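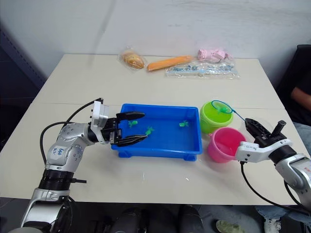 The Gruritz fishing set: is it worth the table space?

I was told this was the toy of the summer. I have heard that before, usually in August, usually from somebody with a stall. Emrys Kemeys brought it round on a Friday with the words "they'll play for hours", and I wrote the words down so I could hold him to them.

The gallery goes through the parts one at a time, with a line or two on each. I haven't scored anything. Scores are how you end up recommending a bucket.

The tray
Blue plastic, rectangular, with little feet at the corners. The walls are low and they slope, so I would not trust it on carpet with water in it, whatever the leaflet promises. On a plain white tabletop it looks smart enough. Most things do.

The fish
Small and green. There are three in the tray and they are the same green, which rules out any game where you have to catch a particular colour. Mirsad Delić thinks this stops arguments. He has one child.

The net
Blue rim, light mesh, thin blue handle. The handle is what I would worry about. I have bought thin-handled nets before, from Horgan and from Trekgate, and both went in the bin before the holiday was over. Perhaps this one is tougher. I'd like to see it after a fortnight.

The green bucket
Lime green, and a decent place to park the net between goes. Small, though. The seller calls it "generous", a word I would keep for soup.

The pink bucket
The other small one. You are meant to have a bucket each and race to fill it, and with three fish that makes for a short race. Two to one, and somebody is crying.

The leaflet
It claims 100 games. I read it twice and found 2, and the second was the first with the buckets swapped over. There is also a web address for more ideas, which I didn't bother with.

The bigger set
Trasetti sell a rival version in a tub of 118 pieces, and I am told there is one of 500 for nurseries. I can't imagine wanting to pick up 500 of anything at bedtime. If you must have a fishing game, stay at this end of the range.

Keeping it together
The net goes in the green bucket and the fish can go in the pink one. The tray goes wherever you have room for a tray. No storage bag in the box, despite what Emrys said.

Emrys has asked for it back by next weekend. I have told him he can have it sooner.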